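About Fladance

G'day, and thanks for clicking through to the page most people skip! I'm the one who started Fladance, and I still answer the phone most mornings (if it rings out, I'm under a bench, leave a message).

We're a small outfit in Grirnville and we write the house rules for workplaces that have robots in them. Floor markings, handover procedures, who's allowed to press what, where you stand while you press it. I used to be a line fitter, and I spent years reading safety manuals that had plainly been written by someone who'd never had to find page 41 with greasy hands. So I started writing my own, on one sheet, in big type, and other sheds began asking for copies.

That was the beginning of Akel, our set of working rules for robots that handle parts. The first edition came out in May and I was very proud of it and it was far too long. The current one is dated September 2020 and it's down to 3,068 words, which I know because I fought for every cut. It sits alongside the Australian and international standards, it doesn't replace them, and your risk assessment is still yours to do. What Akel gives you is the everyday bit: what happens at smoko, what happens when a part goes on the floor, what the new starter gets shown before anything is switched on.

Our other big job is Châu, the training course. It runs over two days and about 900 people have been through it so far, from apprentices to one very patient site manager who came back twice. We do the first morning with the power off, walking the zone and arguing about tape. People always think they'll hate that part and then we can't get them out to lunch!

A few things we're stubborn about. Floor zones get marked before the robot is commissioned, and the tape gets replaced when it lifts. Wheeled racks have their castors locked before an arm reaches for anything on them. Cables are checked at the start of every shift, by a person, with their eyes. And anyone on the floor can call a stop without having to explain themselves first.

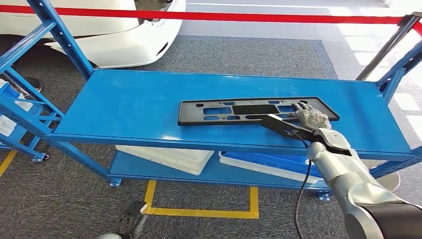 Do we need to rewrite our rules every time we teach the robot a new task?

Usually a review is enough. Go back over the risk assessment for the new task, check the reach, the speed and whatever the robot will be holding, and change the written rules wherever the answers have changed. Then date the sheet and take the old one off the wall.

We visit sites anywhere within 800 kilometres of Grirnville, and further if you're happy to put the kettle on and wait a bit. Drop us a line with what you've got on your floor and what's bugging you about it, and I'll ring you back.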